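Small Things on a Wooden Table

My name is Gilles Cordier, and this page is part of a gallery I keep about small objects for the desk and the home. I started it when I moved to Feltdale and had to choose, one by one, which of my things deserved a place. Before that I had a big apartment with many shelves, and on many shelves you do not look at anything. Now I look more.

The gallery has 87 pages at this moment. Most of them show one kind of object: bowls, clocks, letter openers, little boxes. Page 85 was all about brushes, and I received more letters for it than for any other, which surprised me very much. For this page I wanted a globe lamp, a plant in a white pot, and something in white ceramic which is a bit bigger and a bit foolish. I also wanted a light wood under them, for I think white objects look cold on glass and dirty on stone.

You will find first the lamp with the plant and the rubber bands, then the tub, then the lamp and the plant once more from nearer.

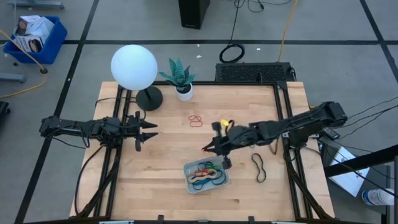
The lamp is on, with the snake-like plant next to it. Red rubber bands in a tangle, and one black band alone near the clear tray. 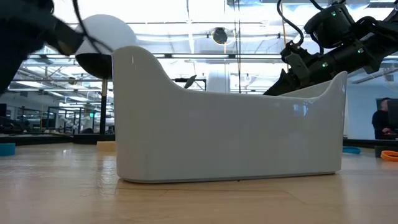 A bathtub in miniature, white and glossy, with one end higher than the other.

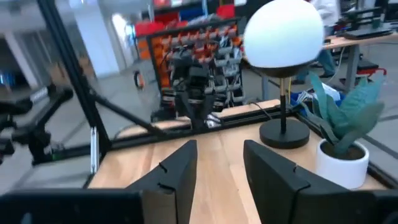 The globe lamp on its round black base, and the pot at its side. There is a small part in brass color on the stem.

Feltdale, December

About the lamp. I like a lamp which is only a ball and a stick. The first one I owned had the name Pimo, and I bought it for my daughter's room when she was afraid of the dark. It served her for 10 years and then it came back to me with a scratch on the foot. A globe gives the light to all sides, so it does not help you much for reading, and I would not sell it to anyone as a reading lamp. It is good for the hour when the work is finished and you do not want to sit in the dark yet. In the third picture please look at the stem: above it is brass-colored and below it is black. Such a small change of color makes the lamp less severe, in my opinion. If the whole stem was black I would like it a little less.

About the plant. Many readers ask me what plant they can put beside a lamp, and I always answer the same: one with firm leaves which stand up. Soft leaves that hang will touch the shade sooner or later. I keep my own in a plain white pot and I give it water when the soil is dry to the second joint of my finger. In winter this means very little water. My neighbor gives hers a full glass each morning, and she has bought the same plant three times.

A white pot beside a white globe is a simple combination, but I find it pleasant. The two whites do not need to be the same. When I was younger I tried to match everything exactly, and it was a lot of work for a poor result.

About the tub. I have a weakness for large things made small, and a bathtub is one of the best for this, since everybody knows the shape. The tall back goes up in a curve and the other end is lower and opens a little to the outside, so you can imagine at once where the head would rest. At home I would put soaps in such a tub, or the post that I do not want to open. A friend in Druvden keeps her garlic in hers. Please be careful if you plant something in a ceramic container without a hole, because the water stays at the bottom and the roots do not like it. Put a smaller pot inside and take it out for watering.

Glossy ceramic shows everything that is near it, and you can see pale reflections on the front side of this one. Some people prefer matte for this reason. I prefer the gloss, which is also easier to clean with a wet cloth.

About the rubber bands. They are the cheapest objects in my gallery and I was happy to include them. My father never threw one away. He kept them in an old tin from Zapata, and after his death my brother and I counted them during one long evening. There were 1,127, and a large part of them broke when we pulled. Rubber becomes old in a drawer even if you do not use it. Keep a few, in a shallow tray or a small dish where you can see them, and give the others to somebody who needs them.

The next page will be about paperweights. If you have one at home with a story, you can write to me by the contact form. I answer slowly, mostly after nine in the evening, and I read every message. Letters in French are welcome too.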